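4.2 Produce purchases and the waste question

The claim that loose produce cuts household food waste is repeated so often that it is seldom tested. The usual argument runs that a shopper who can pick one onion will buy one onion, while a shopper faced with a bag will buy the bag and throw half of it out. We found the argument hard to square with the diaries kept by households in Widcombe.

Households that shopped mostly at Prins, where nearly all produce is sold loose, threw out about as much of it as households that shopped at Voler, where most of it comes wrapped. The gap between the two groups was small and changed direction in May, when salad items made up a larger share of what people bought. We would not build a policy on a difference that behaves this way.

Part of the trouble lies in what gets counted. Earlier studies treat an item as wasted when any of it goes in the bin, so a cucumber with a soft end trimmed off scores the same as one thrown out whole. Long items suffer most under this rule. They are often eaten over several days, and the cut end is almost always discarded.
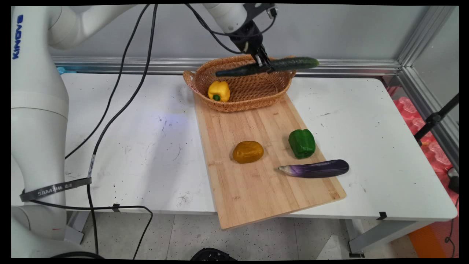

Figure 5. A whole cucumber, the item type most affected by the trimming rule, held above a wicker basket.

When we scored trimmings apart from whole items, the ranking of the produce types shifted. Cucumbers fell from near the top of the list to the middle, and bagged salad leaves took their place. Potatoes hardly moved. The Jovus survey, which is often cited in support of loose sales, does not report trimmings at all, and its authors do not say how they handled items eaten in part.

Storage may matter more than packaging, but our evidence here is also thin. Only two of the diary questions dealt with storage, and both asked people to recall what they usually do. Answers of that kind tend to be kinder to the person giving them than the kitchen would be. Several households said they kept everything in the refrigerator and then recorded bread, tomatoes and bananas going bad on the counter.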